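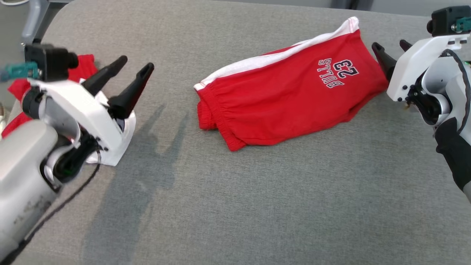
Sorting is the part of the Cureck Kit Share that eats our time, so I'm starting there, even though your form puts it at the end (sorry!). When a bag of sports clothes comes through the door, every piece gets opened out and laid down by itself before anyone decides where it goes. You learn a lot that way. On the red shorts with BULLS and 23 on them, for instance, you can follow the elastic waistband and the broad white stripe and see the lettering at the other end, and that's pretty much all the information the intake sheet asks for: color, type, waist, anything printed. Then it's fold, bin, next one. I used to do it straight out of the bag with one hand and I was putting things in the wrong bins constantly.

Report to the Zacharias small grants desk, Haltbridge, June 2018
Cureck Kit Share, second progress report

So, how are we doing? Better than in my first report, when I was basically writing to you about shelves. The shelves are up, the clothes are on them, and kids from Haltbridge and Plesesdale are playing and practicing in things we handed over. Since February we've taken in 243 pieces of sports clothing, and 181 of those have gone back out to families. Another 50 were past wearing and went for rags. What's left is on the shelves now, and it's mostly adult sizes, which I'll get to.

Shorts are the big one. I told you in the application that it would be shoes and jackets, and I was just wrong. Kids go through shorts like crazy, parents hate paying for them, and they're easy to lend because a drawstring or a bit of elastic forgives a lot. We get more requests for basketball shorts than for everything else on the list put together. The long, roomy kind are the favorite, and anything with a team name or a number is gone by the end of the session. I did not expect to be refereeing two nine-year-olds over a number, but there we are.

Red turned out to be our most common color by far, too. I think it's because so many of the older school uniforms on the Plesesdale side were red and white. It has been a mixed blessing. A kid who needs plain red for a school team is easy to help. A kid who needs blue may be waiting until fall.

Now the money. Most of this period's spending went on things you approved in the budget: the sorting table, storage bins, the rack, and laundry. The one line that moved is mending. We spent $177 on it, for elastic, thread, two packs of bodkins and a secondhand sewing machine that works fine if you go slowly. You'd asked me to check with you before moving money between lines, and I did email, and you said okay, so this is just for the record. The laundry line is lower than planned because donors have been really good about washing things first. I'd like to carry the difference over if that's allowed.

About that mending. Most of what needs fixing is at the waist. The elastic gets tired or twists inside its casing, and the shorts look fine on the shelf and then slide right off the poor kid. We now stretch every waistband at intake, a good firm pull, and if it doesn't spring back it goes in the mending bin. Replacing elastic takes me twenty minutes on a good day. Ribbed cuffs and bands are worse, and if one has started to fray I trim the loose threads and leave it alone unless it's actually coming apart. White trim is the other headache! It goes pink if you wash it with new red cloth, so we run reds cold and keep white pieces out of that load completely.
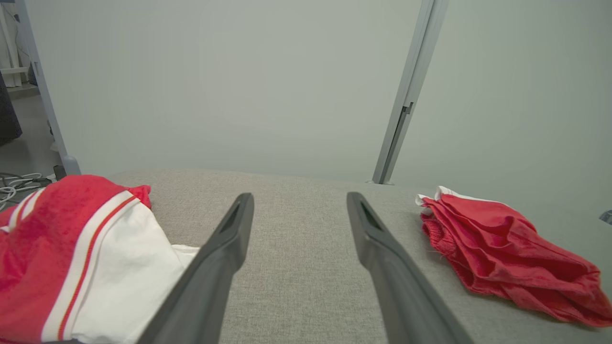
Do you keep matching tops and shorts together?
We try to. If they come in together and they're the same size, we pin them together at intake and they go out as a set, unless a family only wants one half. If the sizes don't match we split them up and shelve them separately. You asked me this one on the phone, and I gave you a pretty muddled answer, so I wanted to get it down properly.

The pins were a late addition, by the way. Before that we used rubber bands, and they left creases in the shiny fabrics that took forever to hang out. Big safety pins through the care label do the job and don't mark anything. We also stopped stacking the slippery stuff in tall piles, because a pile of basketball shorts has a mind of its own and will be on the floor by lunchtime. They're in shallow bins now, folded in thirds with the waistband facing out, and the size is written on a paper tag. Families can flip through without wrecking the whole bin, mostly.

A couple of things haven't gone well. The Plesesdale drop-off point was slow to start. The box was tucked behind a door and people thought it was for lost property, and we did end up with somebody's umbrella. It has been moved next to the front desk with a proper sign, and bags are coming in from there regularly now. Also, the online request form is clunky on a phone, and that's where everybody fills it in. It asks for age and then waist and then age again. I've got a shorter version drafted and I'll switch over during the summer break when it's quieter.

And then sizes. We have far too much adult large and nowhere near enough for kids between six and ten. Part of that is just wear, since the little sizes get handed down until there's nothing left of them. I've changed the donation flyer to ask for children's sizes in big letters, and I've started telling people kindly at the door that we're full up on men's tops. I'd also like to try buying a small batch of plain youth shorts in the two smallest sizes. It isn't in the current budget, so consider this me asking! I can send a quote from the Haltbridge supplier whenever you want it.

Next up: the new form, a big wash of everything on the shelves before the fall teams start, and a second rack if we can make it fit beside the table. The intake sheets and receipts are in the folder I shared with you, and the mending receipts are in there under their own heading. Call me if the laundry line looks odd, I had to redo that page twice.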